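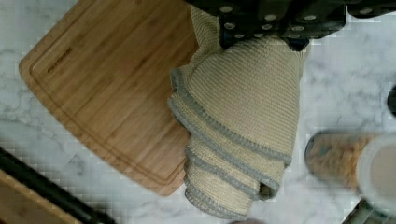 The man who won't sell you a bath sheet

Mohit Nishad would like you to own fewer towels. This is an awkward position for someone who sells them, and he has had 14 years behind the counter of his shop in Farnmont to get used to it.

"People come in wanting a set," he says. "Bath, hand, washcloth, a little one for the guest who is never coming. I ask them how many people live in the house. It's usually two."

The shop is called Plullik, after a village his wife's grandmother either came from or made up. It is narrow, badly heated, and open until six except on Thursday, when it's open until Mohit is hungry. He pours me tea in a measuring cup. The mugs are in the window, under a display of dishcloths, and he doesn't want to disturb them.

He got into the trade by accident. He was doing the books for Dresine, a linen wholesaler two towns over, when the firm folded and paid him his last month in stock. "I had 48 cartons of bath towels in a one-bedroom apartment," he says. "I slept on them. They were terrible towels, but a very good bed."

What was wrong with them?

"Softener." He says the word the way other men say the name of a brother-in-law. The towels had been finished at the factory to feel plush in the store, and after a few washes they pushed water around his back like a squeegee. He spent that winter running them through hot cycles in a coin laundry, trying to get them to behave. Some came around. The rest he sold to a kennel, which had no complaints.

Since then he has stocked mostly flat, ribbed and waffle weaves, in colors he lists as "oat, other oat, gray, and the blue one." Customers find them thin. A woman once held one up to the light and asked him if it was finished. He told her to take it home for a week and bring it back if she hated it.

"She brought it back," he says. "She hated it. It's a free country."

I ask him how a person should wash a towel, and he settles in his chair. Warm water. Half the detergent you think you need. No softener, and none of the dryer sheets either, which he considers softener in a disguise. Shake it hard before you hang it up. If it smells, run it once with white vinegar and stop leaving it on the floor.

"Everyone wants a secret," he says. "They look so let down when it's vinegar."

He is less calm about hooks. A towel on a hook, in Mohit's view, is a towel folded into its own wet armpit, and he has argued the point at two weddings. He wants a bar, a wide one, with some air behind it. His own bathroom, I learn, has hooks. "I rent," he says, and offers me more tea.

For years his best seller came from Hegedűs, a small mill that made a heavy ribbed hand towel with a loop sewn into one corner. Then the mill moved the loop to the middle of the long side. Mohit wrote them a letter. They wrote back, politely, that customers preferred it. He wrote again. The correspondence now runs to 13 letters and lives in a shoebox by the register, and he reads me two of them in full.

"Look at the tone," he says, tapping the second. "'We appreciate your continued interest.' I'm a paying account!"

He still orders from them. The ribs are good, he admits, and he unpicks the loops himself in the evenings and sews them back where they belong. It takes him 20 minutes a towel. He doesn't charge extra, and as far as he knows only one customer has ever noticed. She wanted to know if he could move it to the middle.

Before I leave I ask if I could buy something, mostly out of politeness. He wants to know what I have at home. I tell him. He thinks it over, walks me to the door and holds it open.

"You're fine," he says. "Wash what you've got."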